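Ustska linen room, progress report, August
To: Csaba Deák
From: Bianka Kerekes

Quick one, more on the phone if you need it. Sorting is done for the small towels, sheets not started. Old stock went to Antal for rags. Budget: 1068 spent so far, mostly the felt and the shelving. Felt is down on the folding table now, dark green, towels don't slide around like they did on the bare top.

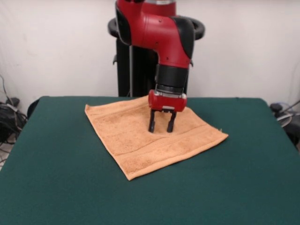
Still to fix: hems. Terry squares are holding up ok in the middle but threads come loose at the corners, so those get set aside for restitching before folding. Womevport quoted 500 for the whole lot, seems fair, need your yes by the end of the month. Folding guide is drafted, bands at the bottom, corners matched, still to be typed up properly.

Delay on the shelves form Nukitwood, they now say 9 days. Will chase.

Next: sheets, labels, then teh bath mats.

Recent reports
Linen room: first order
Laundry costs, spring
Shelving quotes compared

We use cookies to remember your settings. Accept | Decline

Contact | © 2026 Ustska | Back to top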